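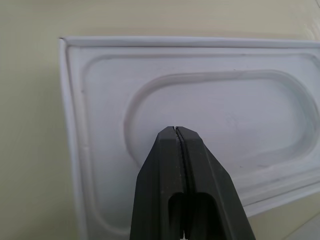 # The Skisten Wool Blanket, Queen and King

We've been selling blankets out of the Jakmont shop for long enough to have opinions about them, and the Skisten is the one we keep coming back to. It's a plain, dense, honest-weight wool blanket, woven in a twill, washed twice at the mill and finished with a whipped edge in a matching yarn. No fringe, no satin binding, no logo the size of a dinner plate. If you grew up with a scratchy grey camp blanket and swore off wool forever, please come in and put your hand on this one before you make up your mind!

The yarn is a blend of new wool and lambswool, spun by Chraibi, who also supply the wool for our socks and our heavier cardigans. They card it a little longer than they strictly need to, and you can feel the difference at the edge of the bed where a blanket usually gets stiff. There's still a bit of tooth to it (it's wool, after all), so most people use it over a top sheet. Those of us with sensitive skin do the same and have had no trouble.

## How warm is it?

Warm enough for December in an old house with a cold bedroom, if you pair it with a light duvet or a second blanket. On its own it suits spring and fall, and cool summer nights at the lake. We sell a lot of them to cottage owners who want something that can live folded on a bed from May to Thanksgiving without getting that damp, closed-up smell, and wool is very good that way. Give it a shake on the porch railing when you open up for the season and it's ready to go.

People often ask us whether to buy the Skisten or the Brisovby. The Brisovby is our lighter one, with an open weave, and it drapes beautifully over the back of a chesterfield. It's lovely for reading under. It does catch on things, though - cat claws, rings, the zipper on a hoodie - so for a bed that gets slept in every night by somebody who thrashes around, we'd steer you to the Skisten. If it's for a guest room, buy whichever colour you like best and don't lose any sleep over it.

## Colours

- **Oat** - natural undyed wool, with the odd darker fleck
- **Spruce** - a deep green that leans a little blue in daylight
- **Rosehip** - a muted brick red
- **Harbour** - a mid grey with a touch of navy in the weft

Oat varies from batch to batch because the fleece does. If you're buying two for a pair of twin beds, order them together and add a note at the checkout, and we'll match them by eye at the window before we pack them. Dyed colours are far more consistent, but we're happy to do the same for those.

Harbour in the king size is sold out until the next delivery from the mill. You can still get it in queen.

## Size and weight

The king weighs some 22 percent more than the queen, and you'll notice it when you carry it home. Both are cut generously so there's a good overhang on a modern thick mattress. If yours has a pillow top as well, we'd suggest going up a size; a blanket that barely covers the sides is a miserable thing at three in the morning when the other person rolls over.

Every blanket comes folded in a cotton drawstring bag. Hang on to the bag! It's the right size for storing the blanket over the summer, and it breathes, which the zippered plastic kind doesn't.

## Looking after it

Air it often and wash it seldom. Once or twice a year is plenty for most households. When you do wash it:

1. Fill a bathtub or a big laundry sink with cool water and a small amount of wool wash.
2. Push the blanket under and leave it to soak. No wringing, no scrubbing.
3. Drain, refill with cool water and rinse until it runs clear.
4. Roll it up in old towels and kneel on the roll.
5. Dry it flat, or over two parallel lines, out of strong sun.

A front-loading washer with a proper wool cycle will also do, on cold, with the spin turned down. Please keep it out of the dryer. We've had customers bring in blankets that would now fit a bassinet, and there isn't much anyone can do for them at that point.

A little pilling in the first season is normal, mostly down by the feet. A sweater comb takes it off. Small spills can usually be blotted with cold water and a clean cloth if you get to them quickly. For moths, cedar is pleasant but clean storage matters more, so put it away freshly washed.

## Price and delivery

Queen is $137. King is priced at the counter and on the order form, along with any seasonal specials. Orders go out within 7 business days, and we ship anywhere in Canada. Rural addresses and the territories can take longer, so if it's a birthday or a wedding present, tell us the date and we'll let you know what's realistic.

Local pickup is free. Ring the bell at the side door if the front is locked, we're often in the back with the kettle on.

## Returns and mending

Unwashed blankets can come back within 9 weeks for a refund or an exchange, and you don't need the original box. If the whipped edge ever comes loose, we'll restitch it for the cost of the yarn, no matter how old the blanket is. Drop it off clean, with your phone number pinned to a corner.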